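Speaker notes — "Do labels on everything save us any time?"
Aniela Walczak, Betcombe workshop evening, 2023-05-10

Start without slides. Ask who labeled something in the past year. Then ask who read one of those labels afterward. Wait for the hands to go down.

Say where I'm coming from. I've run the small-parts bench at Kaczmarczyk for 16 years and I've sat through every tidy-up scheme going. Shadow boards, colored tape, the Vono bins. Most of them made the place look good for visitors and then quietly died.

The claim I want to pick at: put a label on every box and you'll find things faster. Sounds right. Where is the evidence? When Jocelyn Ouellet sent me the handout from her course, the only support in it was a chart with no numbers on the side.

So in February we tried it ourselves. 29 people, one white table, a handful of small boxes, four of them labeled by whoever had packed them. Find the part, shout when you have it. (Don't oversell this. It was an afternoon, and people were chatting.)
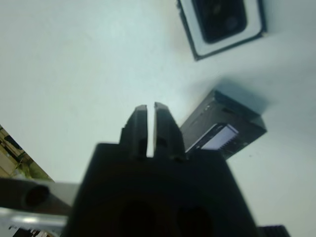
The labeled boxes did no better. People picked up what they recognized by shape and size, and only looked for writing when two things were alike. A dark box on a pale table is hard to miss with or without a sticker.

Pause. Someone will say our labels were bad. Fair point, some were. One said "misc." One said "Jocelyn's, ask." But those are the labels people really write at the end of a shift, and any scheme that needs better ones has to say who is going to write them.

Money bit, keep it short. The Tullico label system was quoted to us at $2,000, before refills. I asked what we'd get back for it. I was told "peace of mind." I didn't buy it — either way you want to take that.

What I would keep: labels on things that look the same and aren't. Fuses, screws of nearly equal length, anything that can hurt you. And a clear table, which costs a wipe and some nagging.

Skip the storage wall story if we're past the half hour.

Questions. If asked about color coding, say I haven't tested it and don't trust it yet. Handouts are by the door.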